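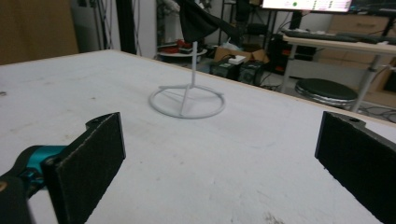 Rupert Berchtold reckons a tie rack is the wrong tool for bow ties altogether, and that they should live flat in a drawer like socks. Fair point for the silk ones! But the Trimley order is for a costume room with no drawers to spare, so hanging it is, and I'm having a great time with it.

August, bench notes, bow ties

Started on the straps today. The pre-tied kind is all strap when you store it: the bow weighs next to nothing and the long thin bit goes wherever it likes and grabs its neighbors. I laid one out flat to see how it wants to fall, and the loop came out lopsided, with the little slider sitting partway along the strap. So the slider is where I'd put the hook – it already makes a bump to catch on. Koller sells a 5 mm hook that might suit. Must ask for 2 to try before we commit to 400.
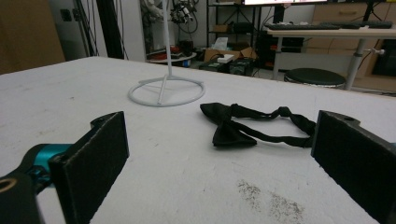
Second question is creasing. Lorkley want the bows to come off the rack ready to wear, no steaming, and their last batch arrived looking slept in. Satin shows every fold. Squeeze the lower part and it bunches into upright pleats right away, while the top still fans out wide and glossy above the knot, and that gives me hope for holding them by one wing only. Try a wide soft clip next, felt inside. Irkden had some in the 39 cent bin, lovely things.

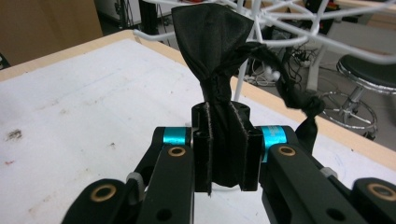
Still to do: wipe down the white table before any pale fabric goes on it, and cut the strap cards.

Last updated 4:40 pm
2 comments · 5 shares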